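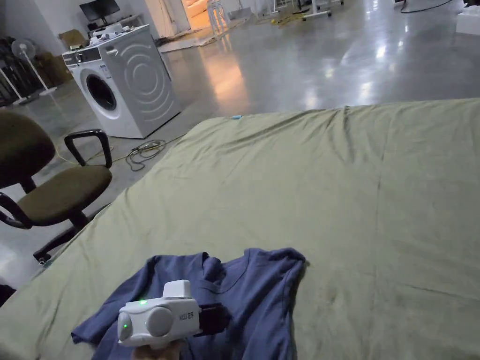 Slate-blue T-shirt on a green sheet.

Controller care: sticks and battery contacts

Stick drift in a wireless game pad is often caused by dust under the cap. Switch the pad off and remove the batteries. Tilt the stick fully, apply one short burst of air, and repeat on 4 sides. Wipe the battery contacts with a dry cotton bud – no water. Refit, then recalibrate from the console menu. If drift remains, raise the dead zone by 3 per cent at a time, up to nearly 445 on the Cleto scale.

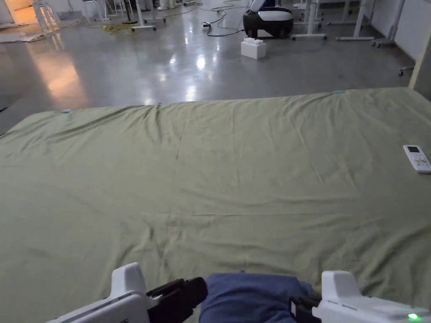
Kavinda Weerakoon writes that recalibrating twice cured the drift on a Jerkska pad, with the dead zone left at its default.

Store pads with the sticks uncovered and free of pressure.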